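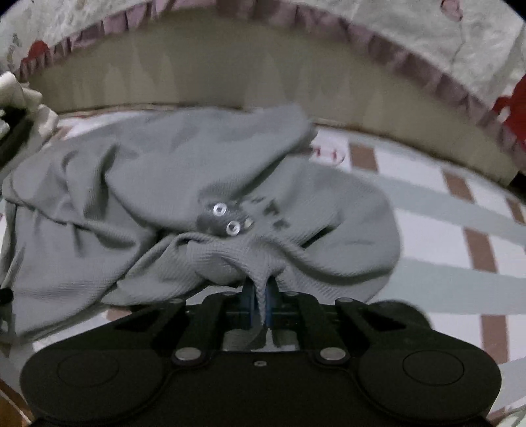

Folding on the bed ruins your back and takes twice as long, a reader from Nendby wrote to us after our July pages on linen, and why does a magazine keep on recommending it?

I read this letter several times, because my mother would have signed it. In her house the clothes were folded standing, at the kitchen table, and the bed was for sleeping. But I have lived in small apartments for most of my adult life, and in a small apartment the bed is the biggest table you have. Mine in Benside took up nearly the whole room. If I wanted to lay a robe down with both arms open, there was no other place.

The reader is right about the back. A low bed makes you bend from the waist, and after one full basket you feel it. I kneel on a cushion now, and for the big pieces I stand at the corner of the bed, where I can reach two sides of the cloth without walking.

Waffle cloth deserves its own paragraph. It is a fabric with small ribs and hollows, and it does not behave like a flat sheet. You smooth one part and the part beside it rises. It also stretches, so if you pull at one point you get creases that run out from this point like the lines of a fan. Gray is the worst color for this work. The shadows of the folds and the cloth itself become almost the same thing, and you can look at a heap for a good while before you understand where an edge is.

My way is to look for an edge first and leave the middle alone. I take hold of whatever small piece stands up, lift it a little, and see what follows. Sometimes a whole layer comes. Sometimes only a twist comes, and then I put it down and try a hand's width farther. Shaking is quicker, I know, but in a room with a lamp and a water glass I do not shake.

A checked bedcover helps more than I expected. The lines are straight, and you can put a hem along one of them as if it were a ruler. With a plain cover my folds always drifted to the left.

For a robe, I lay the back down, bring the sleeves across, and fold the sides in over them. Then I fold from the bottom up, two times for a shelf and three times for a drawer. The belt I fold separately and put inside. Hoods, patches and pockets make a thick place, and I try to keep it on top, otherwise the pile leans.

The shop Lornero sells a folding board for 35, and the Tang linen press, which is a piece of furniture more than a tool, costs 400. I have tried the board. It is good for shirts — for anything in waffle cloth it is too narrow, and the sides hang over and pull the rest with them.

To the reader in Nendby I answered that she should keep her table, if she has one long enough. She wrote back that hers is 73 inches, and that she would still never put laundry on a bed in which somebody has slept.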